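Two hours is not enough for a cathedral

I've been grumbling about this since July, so bear with me while I get it down properly. Every heritage tour I've taken lately gives you two hours for the big church, the cloister and whatever palace is next door, and then you're herded off to a gift shop. Two hours! I've spent longer than that picking paint for the hallway.

My friend Da-eun Jang and I did one of these last year, in an old hill town with walls you can walk on. Our guide was lovely and knew her stuff, but she had a timetable from the company (Muster, if you're wondering) and she stuck to it. We got four minutes in a side chapel with a painted ceiling I'd wanted to see since I was a teenager. I had only just got my glasses out when the little flag went up and off we all trotted. 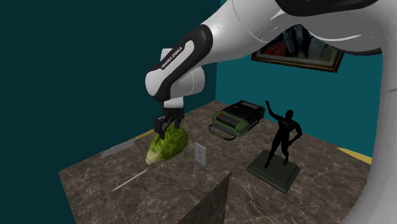
What bugs me most is that the quiet bits always get dropped. The kitchens, the laundry courtyard, the stairs with the dip worn into each step, that's where I start to feel that people lived there. The gold altar is grand, sure, but I can see gold altars in any colour and size on a postcard. Give me the bread oven and somewhere to sit.

I do understand the other side. Coaches have to be parked, guides have to be paid, and plenty of travellers are happy with a quick look and a good lunch. Da-eun is one of them, and she thinks I'm a terrible snob about it. She may have a point. She also had the better lunch.

Still, I'd gladly pay 20 dollars more for a ticket that let me stay behind when the group moves on. Some places used to do this and stopped, and I'd love to know why. Until it comes back I'm skipping the tours, buying the plain entry ticket and turning up when the doors open. I'll miss half the dates and all the names of the bishops, and I can live with that.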